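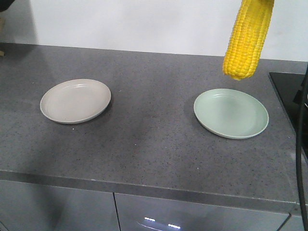

Ear of corn and pale green plate, grey speckled counter.

Varkel Newcomer Housing Note – Series 8
Issued by Savville Social Lending

Fixed-term note funding rent deposits and first-month costs for recently arrived households.

Term: 3 years
Minimum holding: 251 units
Notice for early exit: 30 days, in writing
Interest: paid yearly, in September
Security: none – holders rank as unsecured creditors

Deposits are repaid to the fund when a tenancy ends, less any deductions agreed with the landlord. Units may be transferred between registered holders only.

Replaces the Trika note. Terms last revised 20 May 2018.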